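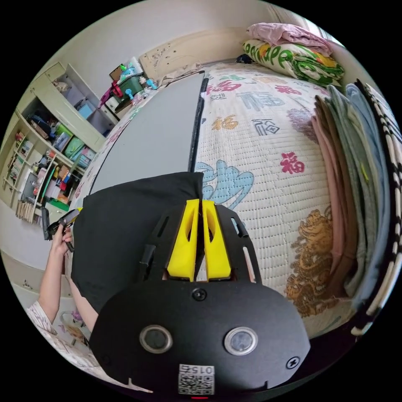 *Photo: Mbali Molefe / Boltden*

**Ticket:** infeed metal detector, false rejects, line 4
**Unit:** Jandeo tunnel-type detector with belt conveyor and air blast reject
**Site:** Ogola dry goods, packing hall
**Opened by:** Erick Lema, 14/06/2026
**Status:** monitoring

**Reported fault**

Detector rejects good 400 g pouches in bursts. Rejected pouches pass when run again by hand. No metal found in any of them. Fault shows only with the belt running. Belt stopped, signal level sits at baseline.

**Log**

1. Ran ferrous, non-ferrous and stainless test wands through the center of the aperture. All detected and rejected. Sensitivity not changed.
2. Ran belt empty. Signal spikes repeat once per belt revolution. Marked the belt at the spike and stopped it there. Cleaned both faces, no change. Splice looks sound.
3. Moved the VFD cable out of the shared tray. Small drop in background noise, spikes still present.
4. Checked frame bolts on the outfeed side. Two loose. Torqued to the plate value. Spikes lower but still over the reject threshold.
5. Pulled the belt. Found a metal sliver pressed into the underside, 300 mm from the splice. Cleaning in step 2 did not shift it. Fitted spare belt from stores.
6. Ran empty, no spikes. Repeated all wand tests, leading and trailing edge of pack. Pass.

**Open items**

- Source of the sliver. Tail roller scraper is worn on one corner and is the first suspect. Replacement ordered through Betgate, part not in stock.
- Reject timing was set to 4 on the old belt. Left as is. Mbali to verify at full line speed.
- Keep the old belt tagged in the cage until the scraper has been compared with the sliver.

**Note from M. Molefe:** timing verified at full speed, blast hits mid-pouch. Do not close until the scraper is fitted.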